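November
By the Prallport shop desk

Kamier Rebound Trainer

I've been selling basketball gear long enough to be suspicious of anything with the word "trainer" on the box, so when the first Kamier came in I set it up in my own driveway and kept it there for most of the summer. My knees have opinions about that, but I'm glad I did it!

The Kamier is a net that hangs under and around the rim, catches makes and most misses, and rolls the ball back to you down a chute. You turn the chute by hand to whatever spot you want to shoot from. There's no motor and no app (I asked, and I was sort of relieved). It fits a regulation rim and goes on with four straps. My first try took forever because I had the top strap twisted. Now I can do it before my coffee gets cold.

What you notice is how many more shots you get up. I used to spend half my time chasing the ball into the neighbor's hedge, and with the net on I was getting up to 90 makes before I needed a drink of water. Long rebounds off the front of the rim still get away from you, especially from the corners, so keep a second ball handy.

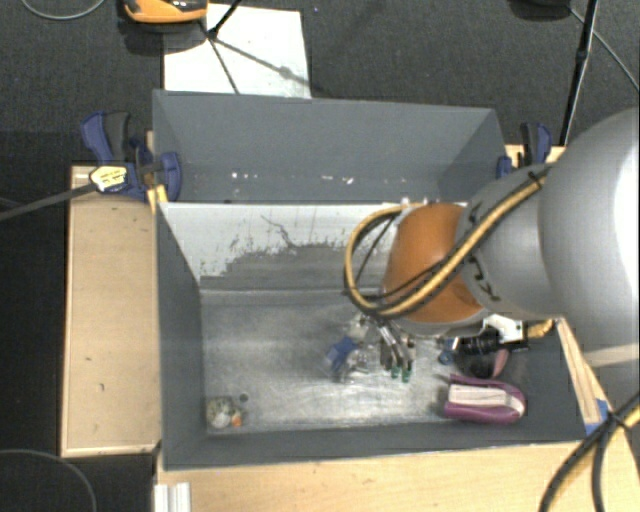 Cifuentes wrote to us that the chute is a little slow on rough asphalt and that the ball sometimes dies a few feet short of the three-point line. I'd go along with that. On a gym floor it comes right back to your hands, but on my driveway I ended up stepping in for it, and a ball with good air in it helps a lot.

We also carry the Cemilar return, the smaller one that just clips to the front of the rim. It's cheaper and it's great for free throws – but it only catches makes, so if you're still working on your shot (me, forever) I'd save up for the Kamier.

The net on the Kamier is the part that wears out. The spare is item 908 and ties on with the cord that comes in the bag. I take mine down when it's windy, and I wouldn't leave it out all winter either. The straps get stiff in the cold and they're a pain to undo with gloves on.

Comes with the net, chute, four straps and a carry bag. Ball and hoop not included. Teams ordering more than one, drop us a line first and we'll ship them together.

Contact the shop desk | © Prallport | Back to top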